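3.2 Household cloths

The second group of items consisted of soft cloths of the kind used for wiping and drying. Cloths were drawn from the Hernavano set and sorted by surface, thickness and the way in which they hold a fold. Two-coloured cloths were kept apart, as a turned edge shows which side is outermost.
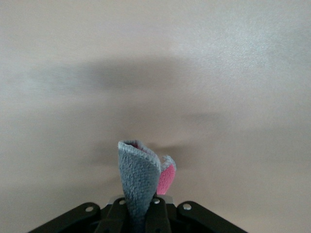

3.3 Folding and sorting

Figure 2. Cloth with one grey and one pink side, held upright; the upper edge curls over.

Each cloth was folded and sorted by colour. The Flirkari record lists 839 folds, of which 33 were set aside as unclear.

Last updated: 2022-06-22
Contact | © Jiden | Back to top
23 shares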